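Revised practice for two-arm workstations

The Bilier laboratory has adopted a revised code of practice for shared workstations, effective 18 July 2022. Operators standing within reach of an arm must keep the stop control within reach and their sleeves clear of the wrist joints.

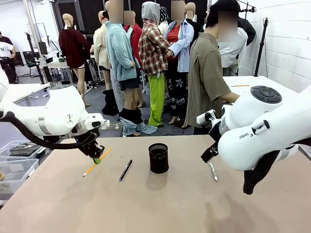 Pointed items, including pens and pencils, are to be carried tip down and at low speed. Cables must be checked before each session. Training takes three hours and is offered in groups of eight. Enquiries should be directed to Seija Väisänen.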